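동절기 의류 정리 및 보관 지원 사업 중간 진행 보고

수신: 멜게이트(Melgate) 생활지원기금 사업관리 담당
작성: 레타리코(Leltarico) 의류관리팀 Yulan Kong
작성일: 2025년 10월 23일
보고 범위: 7월 착수분부터 작성일 현재까지

1. 사업 개요

본 사업은 컷텀든(Cutumden) 권역의 참여 가정을 방문하여 동절기 겉옷을 점검하고, 접기와 압축 및 보관 방식을 표준화하는 것을 목적으로 한다. 대상 품목은 누빔 재킷, 패딩 점퍼, 솜 코트 등 충전재가 들어간 겉옷이다. 셔츠, 니트, 이불류는 협약서 제4조에 따라 대상에서 제외하였다.

협약상 목표 점검량은 900벌이며, 작성일 현재 457벌의 점검표가 접수 및 검수 완료되었다. 점검표가 제출되었으나 서명 또는 품목 번호가 누락된 건은 이 수치에 포함하지 않았다. 누락 건은 해당 가정에 재확인을 요청한 상태이며, 회신분은 다음 보고에 반영한다.

2. 작업 환경 및 공간 조건

점검은 각 가정의 침실에서 실시한다. 당초 계획서에는 접이식 작업대를 반입하는 것으로 되어 있었으나, 다수 가정에서 작업대를 펼칠 바닥 면적이 확보되지 않았다. 8월 협의 이후 침대 상판을 작업면으로 사용하는 방식으로 변경하였다. 변경에 따른 추가 비용은 없다.

침대를 작업면으로 사용할 때의 조건은 다음과 같다.

가. 이불과 베개는 헤드보드 쪽으로 밀어 두고, 매트리스의 나머지 면을 비운다.
나. 시트는 교체하지 않는다. 다만 오염이 확인되면 가정에서 제공한 깨끗한 천을 덧댄다.
다. 의류는 앞면이 위로 오게 하고, 깃을 헤드보드 방향에 둔다.
라. 소매는 몸판과 겹치지 않도록 바깥쪽으로 벌린다.

꽃무늬 등 무늬가 있는 시트 위에서는 작은 부자재가 눈에 잘 띄지 않는 경우가 있었다. 탈락한 단추나 지퍼 손잡이는 발견 즉시 소형 봉투에 담고 품목 번호를 기재하도록 하였다.

3. 점검 항목

3.1 펼침 상태 확인

의류를 펼친 뒤 깃, 소매, 앞여밈, 주머니, 밑단의 순서로 확인한다. 누빔 재킷은 봉제선을 따라 충전재가 구획되어 있으므로 한 구획만 납작해진 경우에도 별도로 기재한다. 주름은 결함으로 보지 않으며, 접힘 자국이 봉제선을 가로지르는 경우에만 비고란에 적는다.

리(Li) 구역 방문분 중 주황색 내지 붉은 주황색 계열 누빔 재킷의 펼침 상태는 다음과 같다.

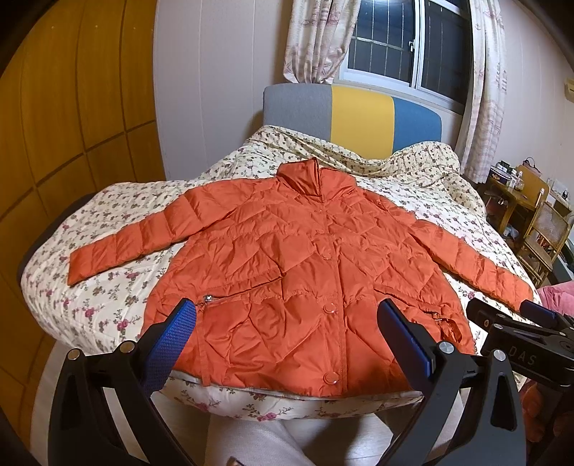 두 사진 모두 앞면을 위로 하고 깃을 헤드보드 쪽에 둔 배치이다.

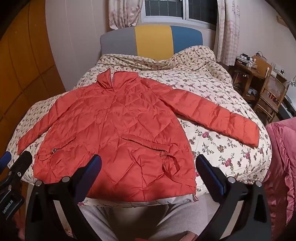
3.2 앞여밈 및 부자재

앞여밈은 스냅 단추와 지퍼로 구분하여 기록한다. 스냅 단추는 위에서부터 번호를 부여하고, 눌림 자국만 보이는 위치는 여밈을 열어 단추의 유무를 확인한 후 기재한다. 외관만으로 단추가 있다고 기록한 점검표는 반려한다.

주머니 지퍼는 손잡이의 위치와 개폐 여부를 기록한다. 끈이나 고리가 달린 의류는 부착점의 실 풀림을 확인하고, 늘어진 끈은 접기 전에 몸판 위로 올린다. 끈이 밑단 밖으로 나온 상태에서 압축하면 봉투 입구의 밀폐선에 끼는 사례가 반복되어, 9월부터 이 항목을 필수로 전환하였다.

3.3 밑단 및 안감

밑단 안감이 겉감 밖으로 드러난 경우에는 손으로 펴서 원위치로 돌린 뒤 다시 확인한다. 다시 확인한 후에도 드러나는 경우에 한하여 수선 후보로 분류한다. 단순히 펼치는 과정에서 말린 것과 봉제가 풀린 것을 구분하지 않은 초기 점검표가 있어, 해당 건은 재분류 중이다.

4. 접기 및 보관

접기는 다음 절차를 따른다.

가. 앞여밈을 닫고 깃을 세운 상태로 정돈한다.
나. 양 소매를 몸판 위로 접어 넘긴다. 소맷부리는 반대편 주머니선을 넘지 않게 한다.
다. 밑단에서 깃 방향으로 말아 올리며 공기를 뺀다.
라. 보관 봉투에 넣고 품목 번호가 바깥에서 읽히도록 표지를 부착한다.

압축률은 원래 두께의 절반을 상한으로 정하였다. 합성 솜과 우모를 구분하지 않고 동일하게 적용하고 있으나, 우모 제품은 복원 시간이 길다는 현장 의견이 있어 별도 기준을 검토 중이다. 세탁 표시를 판독할 수 없는 의류는 압축하지 않고 옷걸이 보관으로 처리한다.

5. 자재 집행

보관 봉투와 표지를 합한 자재 반입량은 3,209매이다. 예비분을 포함한 수량이며, 회차별 출고 내역은 별첨 1에 정리하였다. 봉투 중 입구 밀폐 불량품은 공급처에 반품 접수하였고, 교환품이 입고될 때까지 기존 재고를 사용한다.

인건비와 교통비는 승인 예산 범위 내에서 집행되었다. 항목 간 전용은 없다.

6. 미결 사항

6.1 수선 후보 처리

수선 후보로 분류된 의류의 처리 주체가 협약서에 명시되어 있지 않다. 현재는 가정에 결과만 통지하고 있다. 당 팀이 간이 수선(스냅 단추 재부착, 끈 고정)까지 수행할 수 있는지 기금 측의 확인이 필요하다.

6.2 점검표 양식

현행 양식에는 색상 기재란이 자유 서술로 되어 있다. 같은 의류가 방문 회차에 따라 주황 또는 빨강으로 다르게 기록되는 사례가 있어, 색상표 번호를 병기하는 방식으로 개정안을 작성하였다. 개정안은 별첨 2와 같다.

6.3 방문 시간

가정당 방문 시간은 최대 2시간으로 제한되어 있다. 겉옷 보유량이 많은 가정은 제한 시간 내에 접기 단계까지 완료하지 못하므로, 점검과 접기를 별도 회차로 분리하는 방안을 제안한다. 분리 시 교통비 증가가 예상되며 산출 근거는 별첨 3에 첨부하였다.

7. 다음 보고 기간 계획

가. 서명 및 품목 번호 누락 점검표의 보완
나. 밑단 항목 재분류 완료 및 수정 집계 제출
다. 우모 제품 압축 기준 초안 작성
라. 리 구역 잔여 가정 방문
마. 반품 봉투 교환품 입고 후 밀폐 상태 표본 확인

6.1항에 대한 회신은 다음 방문 일정 확정 전까지 요청한다.

별첨 1. 자재 출고 내역
별첨 2. 점검표 양식 개정안
별첨 3. 방문 회차 분리에 따른 교통비 산출 근거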